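6/17/24

Up before six. Rain on and off until ten, then clear. I had meant to get the beans staked but the ground was too soft to kneel on, so I stayed in and worked on the kitchen accounts for the reunion dinner instead.

The dinner is in September and we still don't have a hall. Forkenthorpe wants a deposit of $203 and won't hold the date without it. Tronddale is cheaper at $156 but has no stove, only a warming oven, and Houda says she will not carry hot rice across a parking lot again. I told her I'd call Forkenthorpe back tomorrow and ask if they would split the deposit in two. I don't think they will.

Went over what dishes we own between us. Houda has the big platters. I have the everyday plates and the two casseroles with lids. Declan Pirihi offered his mother's set but I don't want to be responsible for it. Renting would add a lot and I would sooner spend that on the lamb.

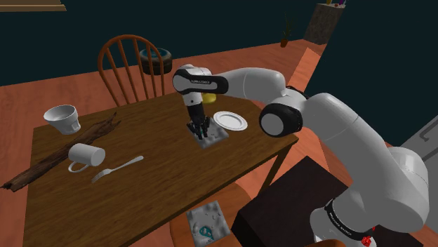
Called Brodie around eleven to ask about tables. He has four folding ones in his garage and thinks he can borrow more from work. He asked who was coming from the Petchrat side and I had to say I didn't know yet. Surachet has not answered my last letter. He was never quick at letters, even when we were in school, so I am not worried, but I would like a number for the lamb.

Lunch was the end of the lentil soup and toast. It needed salt. I used the wrong lentils, the small brown ones, and they went to paste.

In the afternoon I drove to the bank and then to get the tire looked at. Slow leak, a nail, fixed while I waited. The man there had the radio on to a call-in show about water rates and we talked about that. He pays more than I do and has a smaller yard. I said I'd look at my last three bills and see if they made any sense. Home by half past three.

Found the old address book in the hall closet while I was looking for the bills. It has Achilleas Triantafyllou's number from when he lived over the bakery, crossed out twice, and then a third one in my sister's handwriting. I tried the third one and he picked up. We talked for most of an hour. His knee is bad and he has given up the boat. He says he'll come in September if someone can meet his train, and I said I would. He wanted to know if there would be speeches — I told him no, and he sounded disappointed.
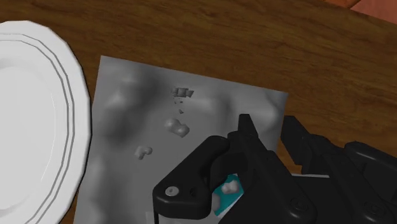
Never did find the water bills.

Houda came by at five with a sample of the rice. She has changed it since last time, more onion and no raisins. I liked it better with raisins but kept quiet the first time she asked. The second time I told her. She said she would make both, so now there are two rices to fit in and I have to redo the page with the pans on it.

Total in the account is $2,653. That has to cover the hall, food, drinks and the printing. Printing can be kept small if Brodie's daughter does the cards.

Walked to the end of the road after supper. The creek is up and somebody has dragged a branch off the path. Came back by the lower gate. The hinge is loose again and I need longer screws for it.

Tomorrow: Forkenthorpe, screws, beans if it stays dry. Write to Surachet again, or get his phone number from Declan.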